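«Lanetside» inicia su rodaje con Milagros Sotelo y Wilson Alvarado al frente del reparto

Imprimir | Enviar por correo electrónico 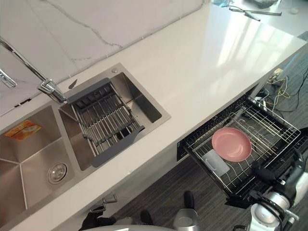

La productora Prandex anuncia con enorme ilusión el comienzo del rodaje de «Lanetside», comedia dramática escrita y dirigida por Fidelina Tello. Milagros Sotelo y Wilson Alvarado dan vida a dos hermanos que llevan años sin hablarse y que heredan a medias la casa de su madre, con la obligación de convivir en ella un verano entero antes de poder venderla. La película salta entre el año 2000, cuando ambos eran adolescentes, y el presente, y buena parte de sus discusiones (¡y de sus reconciliaciones!) ocurre en la cocina, delante de un fregadero de acero inoxidable de dos senos, con un escurridor de varillas atravesado sobre el más pequeño y una encimera blanca que brilla con la luz de la ventana. Tello escribió allí la primera secuencia del guion, una pelea por quién friega que acaba en carcajada.

«Llevaba mucho tiempo queriendo contar una historia de hermanos sin villanos», explica la directora. «Milagros y Wilson se conocieron en la primera lectura y a los diez minutos ya se interrumpían como si hubieran crecido juntos. Fue una alegría verlos».

Completan el reparto principal Tahira Sandhu, en el papel de la abogada que custodia el testamento, y Lorraine Whiteley, que interpreta a la madre en las escenas del pasado. Para elegir a los hermanos en su versión adolescente, el equipo de casting vio a 200 aspirantes en institutos y escuelas de teatro; los nombres de los seleccionados se darán a conocer más adelante.

La música original corre a cargo del dúo Lukáč, que ya trabaja en las canciones – cuatro de ellas cantadas por los propios actores – y que debuta así en el largometraje. El guion tiene 108 páginas y el rodaje se prolongará hasta enero.

Meken distribuirá la película en salas. La fecha de estreno y el primer tráiler se anunciarán al término del montaje.

Imprimir | Enviar por correo electrónico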